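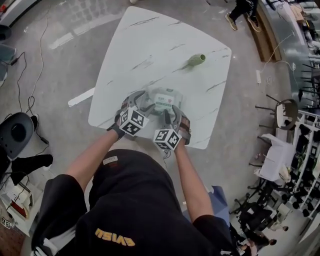 Packing and Sorting > Small items > Putting packets inside bags: does it do anything?

gravelpit
Joined: May 2020

I keep reading that every small packet should go inside its own clear plastic bag before it goes in a drawer, a box or a parcel. Seeds, tea, soup mix, spare buttons, screws, all of it. The Clerel people print it right on their bag rolls: "one item, one bag." Well, they would. They sell bags.

I bought a box of 200 to find out and I'm not convinced. A packet is already a bag. Somebody at a factory sealed it. I'm taking a finished thing and putting a slippery second skin on it, and now it takes up more room and slides off the pile.

So what am I supposed to be getting out of this? Please don't say "peace of mind."

mothballs_again

Moisture. Paper packets in a basement go soft. I lost a whole shoebox of seed packets that way, and the ones I had bagged were fine.

gravelpit

Was the shoebox on the floor? Were the bagged ones in the same shoebox?

mothballs_again

They were on a shelf. Different box.

gravelpit

Then what you tested was a shelf.

mothballs_again

Fair, but I'm still bagging mine.

KettleOnTwo

I pack orders on Abera, mostly tea and dry mixes, 1236 orders so far. I bag the ones with paper outsides and leave the foil ones alone. The main reason is scuffing. White packets show every mark. A white packet with a colored label, like the green and red one up top, looks secondhand after one trip through the mail if it rubs against cardboard the whole way. In a clear bag the label still shows and the bag takes the rubbing.

I wouldn't do it for my own kitchen. I can't see the point of protecting soup from looking used when I'm the one eating it.

gravelpit

That's the first reason I believe. But it's an argument for people who sell things. The advice is aimed at everybody.

dullknife

Scuffing is a packing problem. If your packets rub, your box is too big. Get a smaller box, fold it tight, done. I've never bagged anything and I get no complaints.

KettleOnTwo

How many different sizes of box do you keep?

dullknife

Two.

KettleOnTwo

Then some of yours are rubbing too and your buyers are polite.

Porchlight57

Can I ask about the table instead? I have a square one with the same sort of white top with gray veins and I hate it for this kind of work. White packet, clear bag, white top with squiggles on it. I lose bags on it constantly. I set one down, look away, and I'm patting the table like I dropped a contact lens.

The Tiltau catalog calls theirs a "work surface." For what work? Looking at it?

KettleOnTwo

I pack on an old dark green blanket over the dining table. Clear bags show up on it pretty well and nothing slides. Fuzz is a problem, though. You get fuzz on the sticky strips.

Porchlight57

So I trade losing the bag for fuzz in the bag.

KettleOnTwo

A vinyl placemat is better if you have a plain one. I just don't.

dullknife

There's nothing wrong with a smooth pale top. It wipes clean and spilled powder comes right up. Try getting soup mix out of a blanket. If you can't find a bag on it you have too much other stuff out.

Porchlight57

I have the packets, the bags and a cup. I don't consider that a lot.

dullknife

Then lose the cup.

Porchlight57

The cup holds my labels and my marker. It does fall over, I admit it. Same as the little green one toward the back there. Light cups on slick tops are hopeless. I put a handful of pennies in the bottom of mine and it still went over when I reached across for the tape.

mothballs_again

Use a mug.

Porchlight57

I have been asked not to use the mugs.

lateral_thinker_oh

Coming back to the bags. I think the original question has a bad assumption in it, which is that the bag is there to protect the packet. At the food pantry in Humville where I help out, the bag is there to protect everything else from the packet. Little envelopes of gravy mix and yeast split at the corner seam all the time. You don't see the split. You see brown powder over eight other things. One bag each and the mess stays put.

gravelpit

How often do they split, though?

lateral_thinker_oh

Often enough that I'm tired of wiping cans.

gravelpit

That isn't a number.

lateral_thinker_oh

No, and I'm not going to stand there with a clipboard to get you one. Put a split gravy packet in your own drawer and see how you feel.

dullknife

Or use one large bag for all the gravy. One large bag costs less than a dozen small ones, and if one packet splits, it's gravy on gravy.

lateral_thinker_oh

And then I hand a family a packet covered in loose gravy powder?

dullknife

Wipe it.

lateral_thinker_oh

Wiping is what I was trying to stop doing.

gravelpit

I'm with dullknife on this for a home drawer. Group bags make sense to me. For handing things out to other people, okay, I can see single bags.

What I don't get is how anyone does it quickly. I timed myself on 57 packets and it took most of a radio show. The bag sticks to itself, I rub it between my fingers, I get one side open, the packet catches on the lip, and then the corner pokes out at the bottom. Gloves make it worse.

KettleOnTwo

You're using bags that are too snug. Go up a size so there's room on both sides, then fold the extra behind. Also don't try to push the packet down into the bag. Stand it on its short edge, pull the bag over it like a sock, and flip the whole thing.

Work close to the front of the table too. If you're reaching into the middle, your forearms do all the work and you'll feel it the next day. Keep the bag you're working on right by the edge and the finished ones farther back.

gravelpit

Bigger bags cost more, naturally.

KettleOnTwo

Pennies. You've spent more than that arguing with us.

Porchlight57

The sock method works, I just tried it with a packet of yeast. Opening the bag is still the worst part. I blow in mine, which I realize is not something I should do for other people's food.

lateral_thinker_oh

Please don't. A slightly damp sponge in a saucer, touch your fingertip to it, slide the top layer back. Bank tellers used to do it with bills.

mothballs_again

A damp sponge next to paper packets. Wasn't moisture the thing we were worried about?

lateral_thinker_oh

You were worried about it. A fingertip isn't a basement.

dullknife

I'd like it noted that so far we've got bigger bags, a blanket, a placemat, pennies, a sponge and a saucer, all so a sealed packet can be sealed again.

KettleOnTwo

You didn't have to open the thread.

gravelpit

Okay, where I've landed. Paper packets going in the mail or to other people, one bag each, a size up. Foil, no bag. At home, one big bag per kind and no more of this "one item, one bag" business. I still think the moisture claim is unproven. I've put two packets of the same onion soup in the basement, same shelf, one bagged and one bare, and I'll look at them in August.

mothballs_again

Two packets isn't much of a test either.

gravelpit

It's two more than you ran.

Porchlight57

Does anyone want a square marble-look table? Pickup only, Humville side of the river. Cup not included.

lateral_thinker_oh

What height is it? The pantry could use one by the back door if it isn't too low to stand at.

Porchlight57

Standard dining height, so a little low for standing. I'll measure it tonight and message you.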